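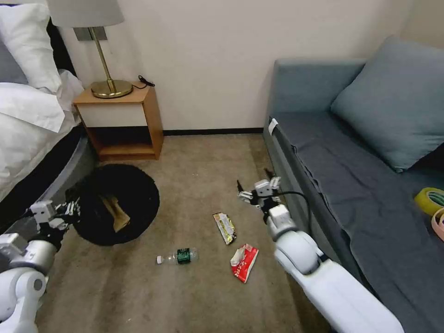 Okay, hi everybody, I'm Luminița Filip, I look after the cleaning range at Brumetard, and I've got 13 slides and a cold, so bear with me!

(slide 1, wait for the clicker)

I want to talk about screen cloths. Not wipes, we did wipes last March. I mean the plain microfiber cloth that lives in your glasses case until it's gray and sort of shiny. We sold 325 packs of the Dradmont cloth through the Stuken stores, and then we wrote to people and asked one thing: when did you last wash it? 81 people wrote back. 58 of them said never. Never! (pause here, somebody always laughs)

(slide 4)

So, how do you wash one. Warm water, a drop of plain dish soap, rub it against itself, rinse until the water runs clear, hang it up. If you use the machine, skip the fabric softener. It leaves a film on the fibers and then you're rubbing that film onto your phone, and you blame the cloth. I did this for years with my own reading glasses, so no judgment.

Don't wash it with towels either, the lint gets in and stays in.

(slide 6, bedroom) 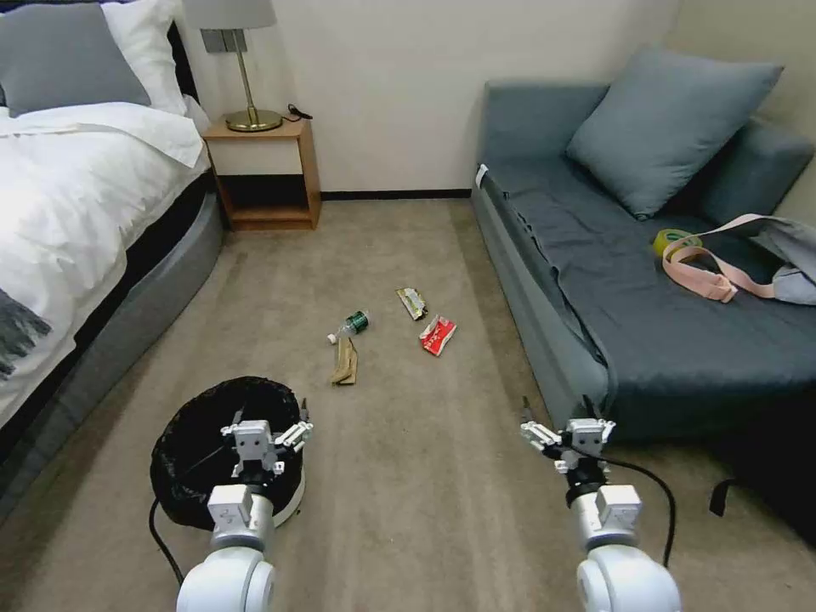 Bits on the carpet: bottle, wrappers, food packet

Drop your cloth on a floor and it grabs whatever's down there. Crumbs, grit, hair. Shake it out hard and wash it before it goes anywhere near a lens, please. Grit is what scratches.

(slide 8)

Packaging. Szulc do our printing and they've found room for the wash steps on the inside of the flap. I wanted them on the front but I lost that one. Pass the two samples around, and tell me if you can read the small type without squinting. (get samples back before the break!!)

(slide 11, skip if running late)

Color question. Dark cloths hide the dirt, pale ones nag you to wash them. I'd go pale. Hands up?

Brumetard Care Products | Contact us | © Brumetard 2022 | Back to top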